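3.2 Collection of nested-dish demonstrations

All demonstrations were recorded in private homes with hand-held grippers. Each operator carried one or two devices, and each device recorded a wide-angle view past its own fingers. We refer to the single-device protocol as Olter and to the two-device protocol as Surner. The two share a task list and differ in how the start of an episode is prepared. In Olter, the operator begins with the fingers open and clear of the dishes. In Surner, recording may begin with either device already in position at a rim. Both protocols were fixed in January, before the first home was visited, and were not changed afterward.

The tasks in this section concern dishes stacked inside a larger vessel. A stack of this kind is hard for a policy trained on separated objects for two reasons. The rims lie close together, so a small error in height selects the wrong item. The outer vessel also limits the directions from which the fingers can approach. Operators were told to leave household goods where they found them unless an item blocked the reach of the arm.

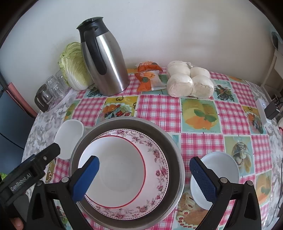 Figure 2. Setup for the nested-dish task on a round table. A bowl rests on a floral plate inside a steel basin.

Rim selection is treated as a separate labeling problem. For every episode, an annotator marks the rim that the operator is about to grasp, using only the part of the recording before contact. In the arrangement of Figure 2, the candidates inside the basin are the rim of the plate and the red rim of the bowl, which sits to the left on the plate. The dishes outside the basin are labeled as well, but they are given a separate class, so that an error between two nested rims can be told apart from an error between a nested dish and a free one. Polished steel is a known source of false edges, and annotators were asked to skip any reflection they could not assign to a physical boundary.

Labels were checked by a second annotator. Where the two disagreed, the episode was passed to Pongsak Wongsuwan, whose decision was final. Most disagreements concerned the time of first contact and not the choice of rim. We therefore widened the contact label from a single time step to an interval of six steps, and the remaining conflicts were dropped from the training set.

3.3 Two-device episodes

The second device adds a view of the same stack from a different side. It also adds a moving obstruction, since each device may cover part of the other's target. We made no attempt to remove the grippers from the recordings by masking. In early trials, a masked model lost the position of its own fingertips near a rim, and the resulting grasps closed too high on the wall of the bowl.

Views from the two devices are aligned by time stamp and passed through a shared encoder. The pose of one device relative to the other is given as a separate input. When this pose is missing for more than 20 consecutive steps, the episode is cut at that point and the earlier part is kept.

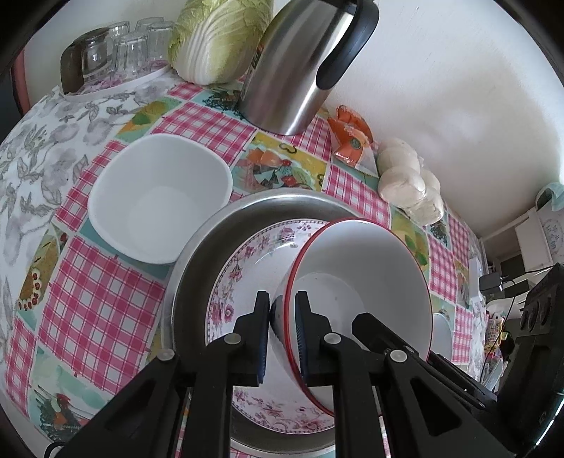 Bowl walls are grasped with one finger on the inside and the other on the outside. This choice keeps the bowl free to turn about the contact line, and the policy must predict that rotation in order to clear the dish underneath. We compared two action representations for this step. Kettle predicts finger poses in the coordinates of the device at the start of each segment. Brindley predicts them relative to the labeled rim – an approach that needs the annotations of Section 3.2 during training but not at test time.

3.4 Evaluation on held-out homes

Each representation was tested on 77 start states taken from homes that were absent from the training set. A trial counted as a success if the bowl was lifted clear of the stack and the plate stayed inside the outer vessel. Brindley had the higher success rate under both protocols. The gap was small in Olter and wider in Surner, where errors in the relative pose of the devices affect Kettle directly.

Failures of Brindley fell mainly into one group: the fingers enclosed two rims at once and lifted both dishes. This occurred most often when the bowl was resting against one side of the plate – a state that was poorly covered in the data. Adding a penalty on finger depth reduced these cases but also caused missed grasps on shallow bowls, and it is not used in the results reported below.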